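4 Setting up the scale

Read this section before you weigh anything on the Grenance kitchen scale. Setting up takes a few minutes and needs no tools. The letters in brackets refer to the fold-out drawing inside the front cover.

4.1 Choosing a place

Put the scale on a hard, level worktop or table. Carpet, cork mats, folded tea towels and padded table covers all give low readings. Keep it away from:

- hobs, ovens and radiators
- open windows, fans and extractor hoods
- fridges and washing machines that shake when they run
- microwave ovens in use and mobile phones on charge

If you have brought the scale in from a cold car or shed, leave it in the room for an hour before switching it on.

4.2 Fitting the batteries

1. Turn the scale over and lay it on a soft cloth, platform side down.
2. Press the tab (C) and lift off the battery cover.
3. Fit four AAA batteries, following the plus and minus signs moulded into the compartment.
4. Close the cover. It clicks when it is fully home.
5. Turn the scale back over. Do not press on the platform while doing so.

Caution: Do not mix old and new batteries, or rechargeable and ordinary ones. Take the batteries out if the scale will be stored for more than a few months.

4.3 Levelling

The two front feet (E) turn. The two rear feet are fixed.

1. Press gently on each corner of the platform in turn. The scale should not rock.
2. If it rocks, turn one front foot anticlockwise until it touches the worktop.
3. Check again and tighten the locking ring above the foot by hand.

4.4 Switching on and choosing units

1. Make sure the platform is empty.
2. Press ON/ZERO once. All parts of the display light up, then 0 g appears.
3. Press UNIT to move between grams, pounds and ounces, and millilitres. The scale remembers your last choice until the batteries are changed.

Note: The millilitre setting is meant for water. Milk and stock will be slightly out, and oil will be further out. For oil, weigh in grams and use the table in section 7.

The scale switches itself off after five minutes without a change in weight. To turn this off for long jobs, hold UNIT while pressing ON/ZERO. The display shows a small clock with a line through it.

4.5 Weighing with a bowl

Any bowl can be used as long as it sits fully on the platform and does not hide the display. Small bowls are best for spices, yeast and salt. Lower the bowl on gently. Dropping it from even a short height can upset the zero point and, in time, damage the sensor.
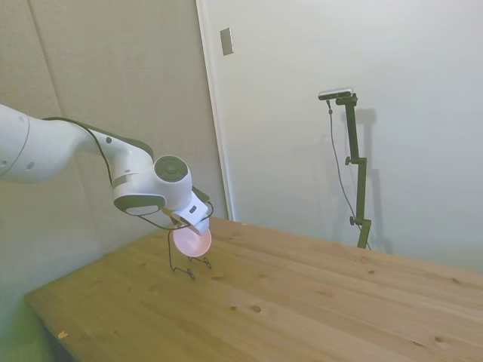 4.6 Using the zero function

1. Place the bowl on the platform and wait for the reading to settle. A dot appears in the left corner of the display when it has.
2. Press ON/ZERO. The display returns to 0 g.
3. Add the first ingredient.
4. Press ON/ZERO again before each further ingredient.

When you lift the bowl off, the display shows a minus figure. This is normal. Press ON/ZERO to clear it.

The bowl still counts towards the greatest load, which is 4,000 g. If the bowl and its contents together go over this, the display shows EEEE. Take the load off straight away.

4.7 Checking the reading

Check the scale once a month, and after it has been moved or knocked. Use the Jimer check weight if you bought the set that includes it.

1. Switch on and wait for 0 g.
2. Place the check weight in the middle of the platform.
3. Compare the reading with the figure stamped on the weight. A difference of 1 g either way is acceptable.
4. If the difference is larger, repeat the levelling steps in 4.3 and try again.
5. If it is still out, go to section 8, Calibration.

Caution: Do not use coins, tins or bags of sugar as check weights. Hold the check weight by its knob and keep it in its case when not in use.

Section 5 covers cleaning and storage.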